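Ellmont Evening College
Course 408, Play and Learning at Home
Handout for unit 3: Sorting with food toys

In the last unit we spoke about naming. The child points, the adult says the word, and the child repeats it or does not repeat it. In this unit we go one step further and ask the child to put things together which belong together.

For sorting you need a border. A shallow tray or the lid of a box is enough. What is inside the border belongs to the group, what is outside is still waiting. Children of this age understand this quickly, even when they do not yet have the words "same" and "different".

Begin with one kind only. Orange fruits are a good choice, and please keep green and yellow ones near, so that the child must look at the color and not only at the round shape. Later you can mix in food of other shapes, such as a mushroom or a sushi roll. When a wrong piece is in the tray, do not take it out yourself. Ask "Does this one live here?" and wait.

Red tray with small fruits and other food:

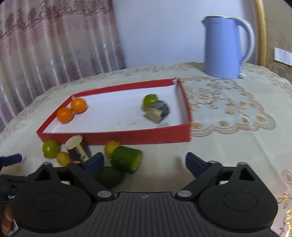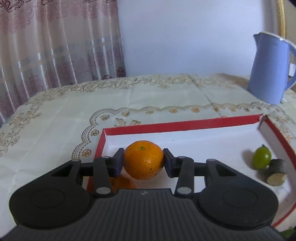
The waiting is difficult for most parents. In the reader (Ranasinghe, page 46) you find a short text on this, please read it before we meet again.

Homework: try the sorting at home with one child and write 200 words. Describe which piece the child took first and what you said. Bring your page on paper.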